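Flosorari Kids > How Things Work > Around the House

3 April 2023, by Zulema Aravena

Why does a towel dry you?

I love a big towel after swimming. You climb out dripping, you wrap yourself up, and a minute later you're dry (well, nearly, I always miss behind my knees). So where does all that water go?

Get a towel and look at it really closely. Most bath towels are covered in tiny loops of thread, and those loops give the water lots of places to hide. Water likes to cling to cotton, so it creeps into the little gaps and stays there. Grown-ups call this absorbing.

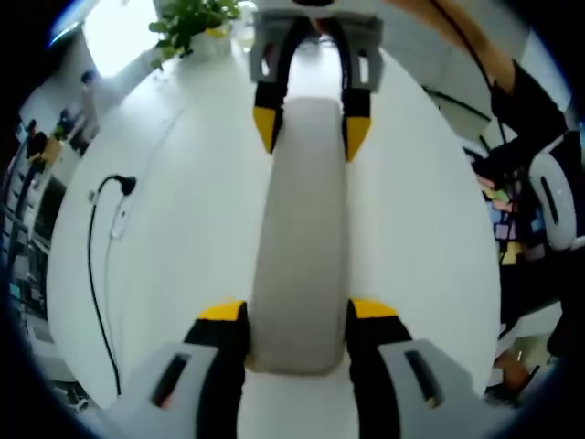

Why do wet towels feel so heavy?

All the water that was on you is now inside the towel, and water weighs quite a lot. A big fluffy one can hold up to 200 grams from one very splashy bath!

Now for the creeping bit, my favourite. Dip just the corner of a cloth in a cup of water and leave it. The wet patch climbs upwards, all by itself! Water sticks to the threads and pulls more water up behind it.

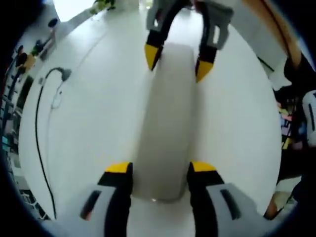
Zulema Aravena

Paper does it too. Kitchen roll is made of squashed-together wood fibres with gaps in between, so spilt juice races into it. Cardboard drinks up water as well, only it goes soggy and floppy and then it's no use for making dens. 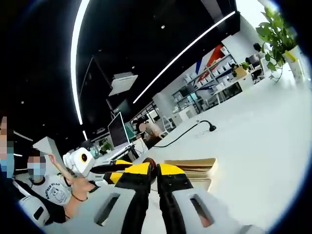

Plastic is different. Pour water on a carrier bag and it just sits there in blobs, with no gaps to sneak into. That's why raincoats aren't made of towel (imagine!).

Try it yourself: put 2 spoonfuls of water on a plate and dab it up with a sock, then do the same with a bit of plastic bag. Which one wins?

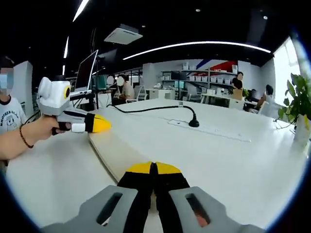 Zulema Aravena, Children's Writer

Once your towel is full, hang it up and spread it out wide. The water drifts off into the air, a bit at a time, and it goes fastest on a warm, breezy day. Mine dries in no time in July. If you leave it in a heap on the floor, the middle stays damp and starts to pong, so hang it up, please!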